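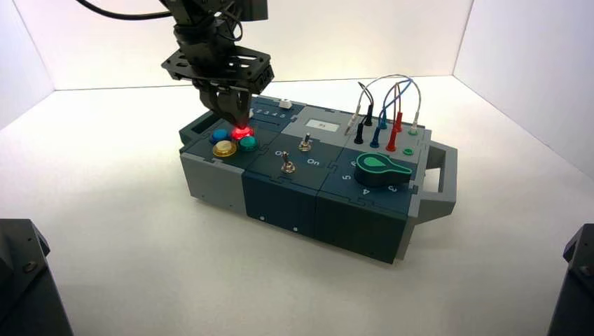
How much has the bake sale brought in for the Noonan bandstand roof?

As of tonight we're at $1429! The Saturday table alone made $505, and that was mostly lemon bars (I ate two, I paid for both).

Next up is the band concert in Vodamside in September. My clarinet kids are already practicing, and 44 tickets are spoken for!

If you can bake or lend us folding chairs, send me a message. We still need a lot of chairs.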